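4.3 Running a Place Task in the Stestulo Simulator

Use this section after you have installed Stestulo and loaded an arm model (section 4.2). You will run one stick-in-cup task from start to finish and save the result for replay.

Before you start

Close any other planner session on the same machine. Two sessions writing to the same joint topic will make the arm jitter, and the log will be useless.

Steps

1. Open the Task panel and choose Place > Upright Object. The round table scene loads by default.

2. Set the random seed to 524. The sample logs that ship with the software use this seed, so you can compare your run with them line by line.

3. Set the planner to Annamalai. Leave the number of planning attempts at 6.

4. Click Ident. The perception module labels each object on the table and lists it in the left column with a pose and a confidence score.

5. In the list, set the stick as Target and the cup as Container. Leave everything else as Obstacle. Objects that are far from the goal still count as obstacles for the upper links.

6. Click Plan, then Preview. The planned path is drawn as a thin line. Check that it comes down into the cup from above.

7. Click Run.

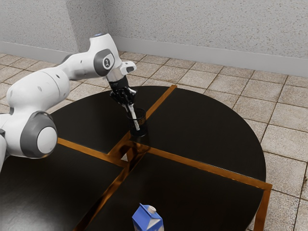
The fingers do not open on their own at the end of the move. The controller holds the grasp until the release check passes, and the check needs three things: the stick tip below the cup rim, the wrist speed under the limit, and no contact force on the cup wall above the threshold. The status bar reads HOLD during this time.

8. When the status changes to READY, click Release. To skip the click on later runs, turn on Auto Release under Task > Options.

9. Click Save Run. The log, the scene state and the planner settings go into one folder.

Note: Dark, shiny surfaces can give false depth points if you have turned on the simulated depth camera. If Ident lists an object below the tabletop, raise the plane filter by 2 mm and run Ident again.

Note: Changing the Container after planning clears the path. Go back to step 6.

Caution: Do not send a saved path straight to a real arm. Joint limits and payload in the simulator may not match your hardware. Run the export check in section 4.6 first – it takes about 3 minutes.

If the status stays at HOLD

Open the Contact tab. A steady force on one side means the stick is leaning on the cup wall. Click Nudge to shift the wrist slightly away from that side, then wait for the check to repeat. If that does not help, click Retract, plan again, and pick a steeper approach angle.

Send logs from failed runs to Lavanya Rai at Zenoneo support, with the seed and planner name in the subject line.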